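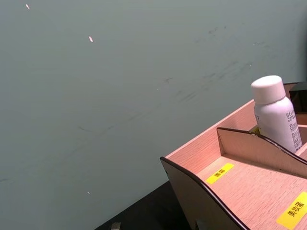 I'm told a damp melamine sponge will take scuffs off any painted wall, and I don't believe it. Our study has flat paint, a gray-green my sister picked, and the wall behind the desk has thin dark streaks running at a slant, over by the wooden organizer with the wavy dividers, plus a few tiny pale specks that could be chipped paint or just dust. Every video I find shows glossy white walls, so of course it works. Has anyone cleaned marks off matte paint without leaving a shiny patch? I have 8 days before my in-laws visit and would like to avoid repainting.
Imogen Catterall

Skip the sponge. On flat paint it works like very fine sandpaper and you trade a gray streak for a glossy one – I have one by my stairs to prove it. Start with a dry microfiber cloth. If that does nothing, use lukewarm water with one drop of dish soap, dab, and blot with a clean towel. Test it low down behind the desk first. I'd also pull the desk out a couple of inches, or you'll be doing this again by Christmas. Don't expect perfect. For the specks, wipe one. If it stays put, it's probably a chip and needs a dot of paint.
Rasmus Kazlauskienė

just repaint it, flat paint is a scam

Kaja Petrauskas

I wouldn't repaint the whole wall, but touch-up from an old can isn't a sure thing either. Mine dried darker than the rest and I ended up doing that wall corner to corner.
Morfudd Hughes

Search Lovulton Home Help Go
Contact us | © Lovulton | Back to top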